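Section 4: Starting Over With Someone You Used to Date

This section of the Kinolura Couples Handbook covers reinstallation of a former partner. It assumes you have finished Section 3 (Breaking Up) and that both of you have all your belongings back, or have made peace with losing the good umbrella. If you are still technically together and only fighting, go to Section 2.

Before you begin

You will need:

Two adults, both of whom want to be there
One evening with no other plans
A list of what went wrong the first time, kept to a single page
Your own ride home

CAUTION: Do not start this procedure after midnight, at a wedding, or within an hour of seeing your ex's new haircut.

4.1 First contact

1. Write the message. Keep it short. "I've been thinking about you and would like to talk" is plenty. The longest first message ever submitted to us ran to 2,095 words and had footnotes.

2. Wait until the next morning and read it again. Take out any song lyrics.

3. Send it once.

4. Put the phone in another room. The little dots that show someone typing do not mean anything, and watching them will not help you.

Note: If there is no reply after 13 days, you have a reply. Return to Section 3 and repeat the part about going outside.

4.2 The talk

5. Pick neutral ground. Avoid the restaurant where you had your first date and also the parking lot where you had your last argument. A park bench works well. So does any coffee shop with bad music, which keeps things from getting too romantic too early.

6. Each person says why it ended, from their own side, without being corrected. This takes longer than you expect. Bring a sweater.

7. Swap lists. You may find they have little in common. One couple who tested this section for us, at our office in Lodness, had written "money" on one page and "your brother" on the other. They had been having two separate breakups for a year.

8. Agree on what would have to change, and say it in words a stranger could check. "Be more present" can't be checked. "Phones off during dinner" can.

CAUTION: The first few weeks back together feel wonderful. Everyone is charming, everyone listens, somebody buys flowers for no reason. Do not sign a lease, adopt a dog or tell your mother during this period. The good feeling is real, but it is also partly relief, and relief wears off sometime near the first shared electric bill.

4.3 Daily running

9. Hold a weekly check-in. Fifteen minutes, same time each week, nobody hungry. Ask what went well, what didn't, and whether anything on the lists has crept back in.

10. Cook together at least once a week. It doesn't need to be good. You are practicing being in a small space with another person who holds opinions on onions.

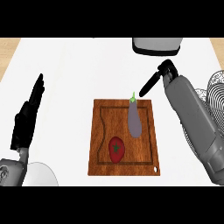 11. Divide the chores out loud. Unspoken arrangements are where most resentment is stored, usually behind the good towels. Whoever does a job gets to decide how it is done, and the other person gets to leave the kitchen.

12. When an old fight comes back (it will), name it. Some couples give theirs a title. Lieven Vandenberghe, who wrote the first edition of this handbook, called his "The Flarnard Trip," after a vacation on which he and his wife drove 3,000 miles and spoke for maybe half of them. Saying the title was often enough to make them both laugh and stop.

Note: If it makes only one of you laugh, pick another title.

4.4 Troubleshooting

You feel like you are auditioning. Normal in the first month. If you are still hiding your laundry by the third, bring it up at the check-in.

Your friends are not pleased. They heard a lot about this person while you were crying on their couch. Give them time, and don't ask them to take back what they said. Some of it was accurate.

You keep score. Stop, or at least stop saying the totals.

It is exactly like it was before. Go back to step 8 and see whether anything on it was done. If it wasn't, talk about that first, before booking a couples retreat. The Sukprasert Method, covered in Appendix B, is helpful to people who have already tried the free options.

4.5 Telling people

13. Start with whoever will be nicest about it. Work up to siblings.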